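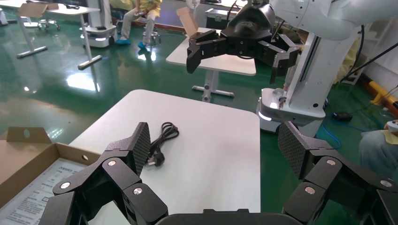
A power cord, also called a mains lead or flex, is a cable that connects an electrical appliance to a supply socket. One end carries a plug with metal prongs or pins. The other is either fixed inside the appliance or ends in a connector that can be pulled out.

Construction

Most cords contain two or three insulated wires inside an outer sheath. Each wire is made up of many thin copper strands, which bend more easily than a single thick one. In a three-wire cord the third wire is the earth. Appliances with double insulation usually have no earth wire and can be used with a two-wire cord.

The sheath is commonly PVC or rubber. Rubber stays soft in cold weather and is often chosen for outdoor tools – PVC is cheaper and more usual indoors. Irons were for many years sold with a braided cotton covering, which stands up better to brief contact with a hot surface.

Plugs

Plug shapes differ from country to country. North American plugs have flat blades, much of mainland Europe uses round pins, and British plugs have three rectangular pins and a fuse. The fuse is there to protect the cord, and its rating should suit the thickness of the wires.

Detachable cords

Many computers, kettles and monitors have used detachable cords, which allow a maker to sell the same appliance in several countries with a different lead in each box. The connectors are covered by an international standard, IEC 60320. Everyday names such as "kettle lead" are often used loosely, and the true kettle connector has a notch that the ordinary computer type lacks.

Wear and storage

Cords tend to fail close to the plug or where they enter the appliance, as these are the places that bend most. A cord with a split sheath or loose pins should be replaced. Winding a cord tightly round a warm appliance strains the wires, and loose coils are better for storage. Extension leads on a drum should be fully unwound before heavy use, as the coiled cable can overheat.

See also

Extension lead
Mains plug
Strain relief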